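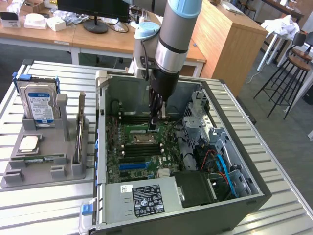

Brundammont Push Cart

We've walked a lot of holes with this one and we love it! The Brundammont is a three-wheel golf push cart that folds in 2 moves and stands upright in a closet or car trunk (handle up, please, so the brake cable doesn't get pinched).

The front wheel swivels for tight turns around the green and locks straight for long fairways. On the hilly back nine at Nestinham, Špela Mladenović from our shop pushed a full tour bag up to the 14th tee one-handed, and she's been trying to buy our demo cart ever since.

Handle height adjusts for players short and tall. Scorecard holder, umbrella mount and a deep ball tray are all included – the tray even has room for a sandwich!

Colors: slate, cream, forest green
Maximum bag weight: 55 lb
Price: $214
Forest green ships again in October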